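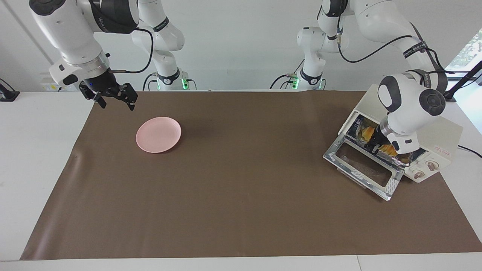

작업 매트 위의 흰색 로봇 팔 두 대와 크림색 소형 토스터 오븐

Cutero 헤드폰 앰프 겸 DAC
제조: Gezer / 국내 취급: Orkurport

제품 개요

먼저 말해 두자면 저희는 이 물건을 들여올지 말지 한참 다퉜습니다. 책상 위에 올리는 DAC 겸용 헤드폰 앰프는 이미 차고 넘칩니다. 측정치만 놓고 보면 훨씬 싼 제품과 구별이 안 되는 고가 모델도 많고, 반대로 측정치가 조금 나쁜데 쓰는 사람은 만족하는 경우도 많습니다. Cutero가 그중 어느 쪽인지는 제조사 소개문만 읽어서는 알 수 없습니다. 소개문에는 "음악의 호흡"이라는 말이 네 번 나옵니다. 저희는 그 말을 번역하지 않기로 했습니다.

그래서 이 페이지에는 저희가 매장에서 한 달 남짓 켜 놓고 확인한 내용과, 확인하지 못한 내용을 나누어 적습니다. 청음 의견은 Despina Filip과 Yogesh Rana 두 사람의 것이고 둘의 의견은 일치하지 않았습니다.

구성

본체, 분리형 전원부, 전원 케이블, USB 케이블, 영문 설명서. 리모컨은 들어 있지 않습니다. 제조사에 별매 계획을 물었더니 "검토 중"이라는 답이 왔습니다. 이 업계에서 검토 중이라는 말은 없다고 생각하고 구입하시는 편이 안전합니다.

USB 케이블은 평범한 물건입니다. 불평이 아닙니다. 규격에 맞고 길이가 맞으면 그걸로 됩니다. 매장에 오셔서 케이블을 바꾸면 저역이 풀리느냐고 물으시는 분이 계시는데, 저희 귀에는 풀리지 않았습니다. 들린다고 하시는 분의 귀까지 저희가 판정하지는 않겠습니다만, 케이블 예산이 있다면 이어패드부터 새것으로 바꿔 보십시오.

입력과 출력

입력: USB, 광, 동축, RCA 아날로그
헤드폰 출력: 6.3mm 언밸런스, 4.4mm 밸런스
라인 출력: RCA, XLR (고정 또는 가변 선택)
게인: 2단
블루투스: 없음
마이크 입력: 없음

블루투스가 없다는 점은 장점으로도 단점으로도 팔 수 있겠지만, 그냥 없습니다. 필요하신 분은 다른 제품을 보셔야 합니다.

볼륨

볼륨은 0부터 100까지 표시됩니다. 숫자가 크게 보여서 편한 대신, 감도가 높은 이어폰을 물리면 10 아래에서만 놀게 됩니다. 이 구간의 단계가 생각보다 성깁니다. 한 칸 올리면 크고 한 칸 내리면 작은 경험을 여러 번 했습니다. 저게인으로 바꾸면 나아지지만 없어지지는 않습니다. 반면 구동이 까다로운 평판형 헤드폰에서는 고게인 57에서 이미 충분했고, 그 위는 쓸 일이 없었습니다.

손잡이의 감촉은 좋습니다. 묵직하고 흔들림이 없습니다. 가격의 상당 부분이 여기 들어갔을 거라는 의심은 듭니다.

분리형 전원부

Gezer가 가장 힘주어 설명하는 부분입니다. 전원부를 따로 빼서 잡음을 줄였다는 주장인데, 원리는 타당합니다. 다만 잘 만든 일체형도 이미 충분히 조용합니다. 감도 높은 이어폰을 꽂고 음악 없이 볼륨을 올려 보았더니 저게인에서는 배경 잡음이 들리지 않았고, 고게인에서는 끝까지 올렸을 때 옅은 치찰음 같은 것이 들렸습니다. 그 볼륨으로 음악을 들을 사람은 없습니다.

전원부가 나뉘면서 생기는 확실한 변화는 자리를 두 배로 차지한다는 것입니다. 두 상자를 잇는 전용 케이블이 짧아서 전원부를 책상 밑으로 내릴 수도 없습니다. 긴 케이블은 별매이며 저희는 아직 실물을 받아 보지 못했습니다.

필터 설정

디지털 필터를 여러 개 고를 수 있습니다. Filip은 두 번째 필터에서 심벌의 끝이 부드러워진다고 했습니다. Rana는 어느 것이 어느 것인지 모르고 들었을 때 한 번도 제대로 맞히지 못했습니다. Filip도 같은 방식으로 해 보았는데 결과가 애매해서 이 페이지에 근거로 내세울 정도는 아닙니다. 출고 설정 그대로 두고 잊으셔도 됩니다.

소리

Filip의 메모: 중역이 앞으로 나오지 않고 제자리에 있다. 현악 사중주에서 비올라를 따라가기 쉽다. 오래 들어도 피곤하지 않았다. 이 앰프가 마음에 든다.

Rana의 메모: 깨끗하고 힘이 남는다. 음량을 맞추고 나면 매장에 있던 Histport 보급형과 차이를 자신 있게 말하지 못하겠다. 밸런스 출력이 더 좋게 들린 것은 더 컸기 때문이었다.

두 메모를 합쳐서 무난한 결론을 내 달라는 부탁을 여러 번 받았지만 그대로 두겠습니다. 비교 청음을 하실 때는 꼭 음량부터 맞추십시오. 조금만 커도 좋은 소리로 들립니다.

발열과 조작

본체는 따뜻해집니다. 손을 오래 올려 두기 싫은 정도까지는 가지 않았습니다. 윗면 통풍구를 막지 마시고, 다른 기기를 위에 쌓지 마십시오. 대기 모드에서도 표시창이 완전히 꺼지지 않고 점 하나가 남는데, 침실에서 쓰실 분에게는 거슬릴 수 있습니다. 메뉴에서 밝기를 낮출 수는 있으나 끄는 항목은 찾지 못했습니다.

윈도우에서는 처음에 전용 드라이버를 설치했습니다. 맥에서는 꽂고 바로 썼습니다. 절전에서 깨어날 때 윈도우 쪽에서 한 차례 인식이 풀려 케이블을 다시 꽂은 일이 있습니다. 재현해 보려 했으나 되지 않았습니다.

이런 분께는 권하지 않습니다

이어폰만 쓰시는 분. 이미 조용하고 힘이 충분한 앰프를 가지고 계시면서 "한 단계 위"를 찾는 분. 책상이 좁은 분. 무선으로도 쓰셔야 하는 분.

평판형 헤드폰을 주로 쓰시고, 액티브 스피커에 XLR로 물릴 프리앰프도 겸해야 한다면 후보에 올려 볼 만합니다. 가변 라인 출력의 볼륨은 헤드폰 쪽과 따로 기억되고, 이 기능은 의외로 제대로 된 제품이 드뭅니다.

보증과 반품

보증 기간은 본체와 전원부 모두 2년입니다. 전용 연결 케이블은 소모품으로 분류되어 빠집니다. 저희도 납득이 가지 않아 제조사에 항의했으나 바뀌지 않았고, 초기 불량에 한해 매장에서 교환해 드립니다.

길들이기에 관한 문의가 많습니다. 며칠을 켜 두어야 제 소리가 난다는 이야기가 설명서에도 적혀 있습니다. 저희는 새 제품과 한 달 켜 둔 제품을 나란히 놓고 차이를 찾지 못했습니다. 마음에 들지 않으시면 길들여질 때까지 기다리지 마시고 반품 기간 안에 연락 주십시오.

재고

은색은 매장 보유. 검은색은 10월 입고 예정이며 예약금은 받지 않습니다. 청음은 예약 없이 가능하고, 쓰시던 헤드폰과 앰프를 가져오시면 옆에 놓고 비교하실 수 있게 자리를 비워 드립니다.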